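Skin, Hair and Everyday Care | Unit 3

Chapter 3
Dry Skin and the Barrier That Keeps Water In

Run a fingertip down your shin in November. If it leaves a faint white line, you have just met the subject of this chapter! Dry skin is so common that most people never think to ask what is going on, and yet the answer is one of the loveliest bits of biology in this whole book.

The outermost layer of your skin is thinner than a sheet of kitchen wrap in most places. Its cells are flat, tough and dead, and they sit in a fatty mixture a bit like bricks in mortar. Water is always trying to escape through that wall. When the mortar is in good shape, very little gets out. When it has been stripped away — by long hot showers, strong soap, or heated indoor air — the wall leaks, the cells curl at their edges, and you see flakes.

Giang Mai, a student at Gbeho College, kept a skin diary for 24 days while she worked on this unit. She changed one thing at a time (first the water temperature, then the soap, then the moment she put on her cream) and wrote down how her hands felt each night. We will come back to her diary in Section 3.2, and I hope you'll start one of your own before then.

You will also learn to sort moisturizers by what they do. Some draw water toward the surface, some fill the gaps between cells, and some sit on top and slow the leak. Plenty of creams do all of these jobs at once, and reading the back of a jar gets much more fun when you can spot which ingredient is doing which. 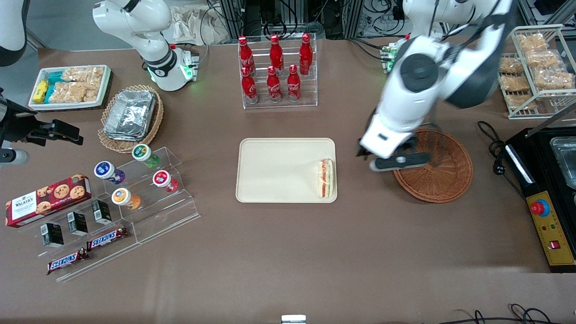

Figure 3.1 Snacks, drinks and a round wicker basket on a brown tabletop, with two white robot arms.

Before you read on, write down every product that touched your skin today, shampoo and dish soap included. Keep the list for the activity on page 159.

Words to watch for: barrier, lipid, humectant, emollient, occlusive

© Drula Press. Questions about this book? Write to the Drula schools desk. Back to top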